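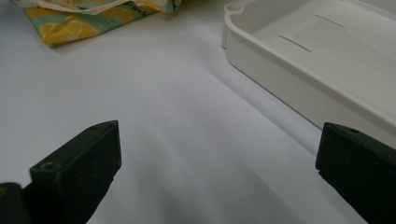
Pacing is the bit of this course I get asked about most, so I've put it first this time. Last October I marshalled at the Humelmont 12, and I watched runner after runner come through the first mile far too quickly, look very pleased with themselves and then walk up the hill by the reservoir. I did exactly the same the first time I ran it! Think of your race plan as a plain white table. You get to decide what goes on it, and most people pile on far too much before they've even reached the first drinks station. Leave some of that white bare until the second half.

What I mean by even effort

Even effort and even pace are two separate things, and we'll keep coming back to this. On a flat track they match up nicely. On a road course with a headwind and a couple of climbs they don't, and if you chase the number on your watch going uphill you'll pay for it on the way down (quads first, then everything else). Go by breathing. If you can say a full sentence, you're at easy effort. If you can manage four or five words, that's steady. One word and a grunt is for the last mile only, please.

The session for this week

Warm up with a gentle jog and a few drills, then run 400 metres at the effort you'd hold for a five mile race, followed by a 200 metre jog. Do that six times if you're fairly new and eight if you've been with us since the spring. Don't look at your watch until the very end! Then look at all your times together. If the first one is the quickest by a long way, you've got the same habit I had, and we can work on it.

Natnael Beyene, who took the Urkesus group before me, used to make us run the last rep first, meaning he'd have us guess its time and write it down before we'd even warmed up. I was out by 27 seconds once. I still do this with new groups and I'll be doing it with you, so bring a pen.

Hot days

Slow down from the start. I know it feels like giving up time, but you'll lose far more by boiling over halfway round. Drink a little at each station and tip the rest over your head. The Wuver road race has almost no shade after the church, so if you've entered that one, practise at lunchtime a couple of times beforehand and see how your breathing changes.

For next time

Read the Hassanpour hill notes (the short version is fine), and jot down the splits from your last race if you've still got them. We meet at the track gate as usual, 6.30 pm, and bring a spare top.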